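I caught up with the lead tester at the Hanham lab in Dridstead, and we got talking grippers before I'd even found a chair. Her team has been putting two sets of soft fingers through the same laundry jobs, and she has opinions!

"The stiff ones looked great on boxes," she told me. "Then you hand them a T-shirt and they just skate off it." The yellow ones bend more, so they hug the fabric a little. Out of 100 pinches on plain cotton they held 97, and the stiff pair lost 9 (I asked her to repeat that, because it's closer than I'd guessed).

So why switch? "Hands get tired," she said. "You squeeze that trigger 3000 times and tell me which spring you like."
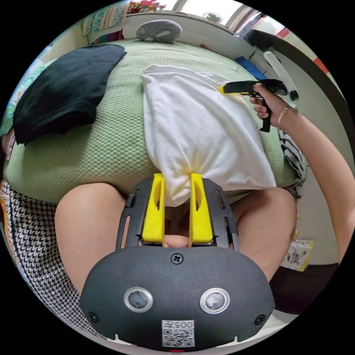

Yellow fingers on white cloth, one gripper in each hand.

She's less sold on the lenses. Two side by side is plenty for her, and she'd happily trade the extra view for less weight up front. The lighter housing goes on trial in July.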